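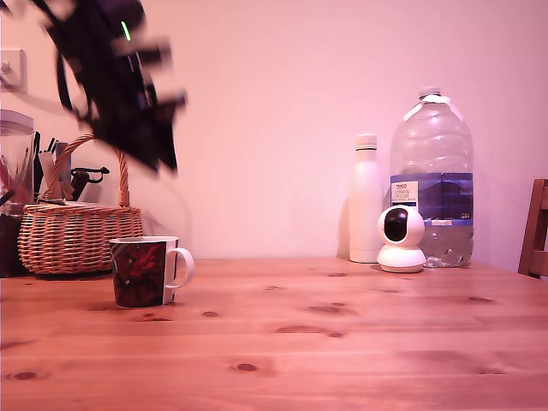
The pine table by the wall, with the basket, a mug and the water jug.

I have been told more than once, and always kindly, that a table ought to be cleared at the end of the day. My friend Qiuyue Cui clears hers every evening and wipes it down, and I do admire it, I really do, but I come home from her house in Stutport feeling as if I've spent the afternoon in a very nice waiting room.

I should like to speak up for the table that keeps its things out. Mine is pine, full of knots, and I've had it for 38 years (it came with us from the old flat, legs off, in the back of a borrowed van). The wicker basket lives on it all year round. People will tell you a basket is only a way of hiding a mess, and perhaps so, but it has a handle, and when company comes I can pick up the whole mess at once and carry it to the bedroom! Try doing that with a drawer.

The pens stand near it because that is where I write my lists. The mug stays out because I'll be wanting it again by four, and the big Tesco water jug because I'm forever forgetting to drink in July.

My late aunt used to say that you could tell who was at home in a house by what was left on the table, and I think of her whenever I'm tempted by one of those tidying books. I bought one once, for the train to Zovport. It's in the basket somewhere, I expect, under the post.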